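Pornitz small stuff sorting set - README

Last updated 2024-04-27

Hi! So you downloaded the Pornitz folder, or somebody sent it to you, and now you want to know what all of it is. I'll try to keep this short but I've never managed that before.

Pornitz is my collection of pictures and notes on sorting small, annoying, tangly things into bins by color. Rubber bands, curly wire-ish plastic bits, anything that grabs onto its neighbor and won't let go. I started it after the Skedaren set, which was all boxes and blocks and other well-behaved objects, and people kept writing to me saying fine, but what about the junk drawer? Fair point. The junk drawer is where the trouble lives.

What you get

There are 80 sorting rounds in this release. Every round has its own folder with the pictures, a plain text file called notes.txt and a one-line label file. The label says which colors were in play and which bin each color was supposed to go to. The notes are just me typing whatever I noticed, so please don't expect a consistent format. Some of them are one word. One of them is mostly about lunch.

Rounds are split into 6 groups, by how tangled the pile was when I started. Group 1 is a nice flat scatter you could sort with your eyes half closed. Group 6 is the stuff I wadded up in my fist first and then dropped. If you only have time for one, take group 4 - it's the most like a real drawer.

The things

The strands and bands come in yellow, orange and red. I never bothered to separate "band" from "wire" in the labels and I kind of regret it now. They behave differently! A loop stays a loop, mostly, and you can get hold of it anywhere. The springy curly stuff bounces away when you press on it, and if you pull one end the other end brings three friends along. If you need the difference for your work, the word "loop" or "curl" shows up somewhere in most of the notes files, so a text search will get you part of the way.

Bins are ordinary small plastic ones, the cheap kind you'd put on a shelf for screws or crayons. I like having one that you can see through a bit and others in strong solid colors, it makes the pictures easier to skim. The matching between bin color and strand color is NOT automatic. Read the label file. Somebody on the Curkside forum assumed that everything goes to the bin nearest in color and then spent an evening wondering why the answers looked wrong (sorry about that, it's in the README now).

The big tub isn't a sorting target in any round. I use it for carrying everything to the table and for dumping it all back at the end, and it's handy to have close by.

Known problems

Orange and red look too much alike when the strands are thin. I went back over every label in daylight and fixed 5 of them, but I wouldn't swear there isn't another one hiding in group 6.

Strands hanging over the rim of a bin count as in the bin if more than half is inside. That's my rule and you can disagree with it. A few rounds would come out differently if you count any overhang as a miss, and I've put "rim" in the notes for those.

The marbled countertop is busy. Orange veins under orange bands, yes, I know. I thought about covering it with paper and then decided that real counters have patterns too.

Also, 10 of the rounds have no notes at all. I was tired.

How to use it

Whatever you like, for free, just keep this file with the pictures. If you make a version with cleaner labels please send it back to me and I'll fold it in. I'm planning a second batch for July with string and twist ties in it, under the name Pimentel, and I'd love requests for other tangly things before I go shopping.

That same pale surface, under everything:
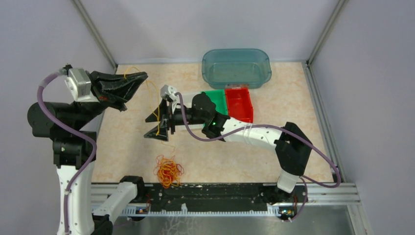
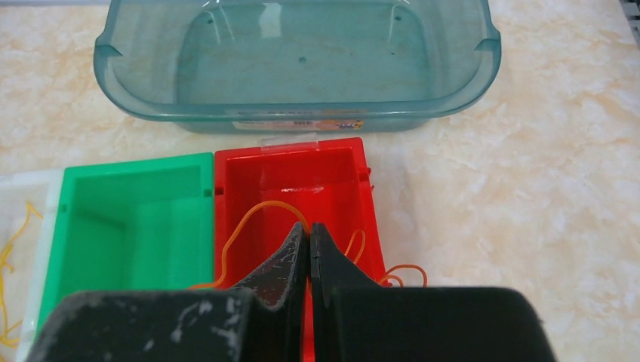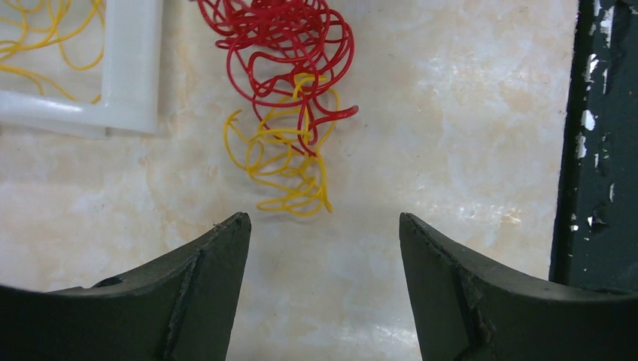

Comments on this file

Curkside: Thanks for writing down the rim rule, I'd been guessing at it. For the July batch could you split loops and curls into separate labels from the start? I've been doing the text search thing and it works okay, but "loop" also turns up when you're talking about a curl that has a loop in it, so I end up opening the pictures anyway. And a vote from me for hair ties. They sit somewhere between a rubber band and a piece of string and mine are always knotted together.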